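Visit report: the Greltport arcade and console hardware fair

The fair ran for 2 days in March in the old ferry terminal at Greltport. The organizers counted 2,027 visitors, up from 1,321 at the previous edition. I attended on the second day, from 10 a.m. until closing.

Most of the floor went to arcade cabinets, with consoles along the north wall. Zavo had 40 units of its new fight stick connected to identical monitors. The lever has a short throw and a firm spring. Input lag was not published, but the engineer at the booth said the board polls at the same rate over USB on console and PC. The buttons can be swapped without solder.

Cuypers showed a replacement power supply for older CRT cabinets. It mounts in the original screw positions and keeps the original connector. A cabinet was left open at the back so visitors could follow the wiring. No price was given for single units.

Planelgate presented its cabinet kit in flat-pack form. The panels lock with cams, and the control deck lifts off for service - a useful change from the last version, where the deck was screwed from below.

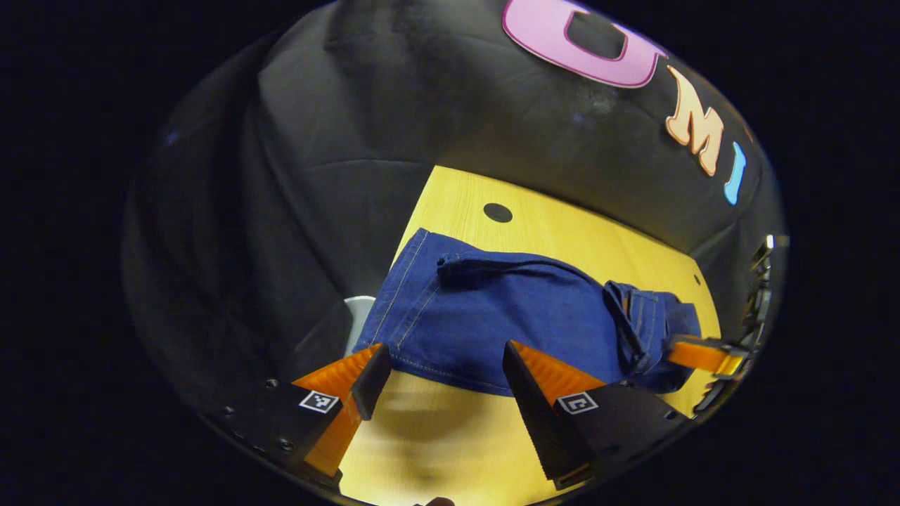 Booth construction varied more than the hardware did. The larger companies used printed walls and overhead lighting, and the smaller ones worked with tables and cloth. Black fabric is a sensible choice near screens, as it keeps reflections down, and large cut-out letters in pink, orange and light blue remain readable against it. A round hole in the tabletop is also worth copying for anyone who has to route controller cables. Several booths ran theirs over the front edge, where they caught on bags.

Power on the north wall failed once, shortly after 2 p.m., and the consoles were back up before the next tournament round. Parking is on the quay side. The food stand takes cards only.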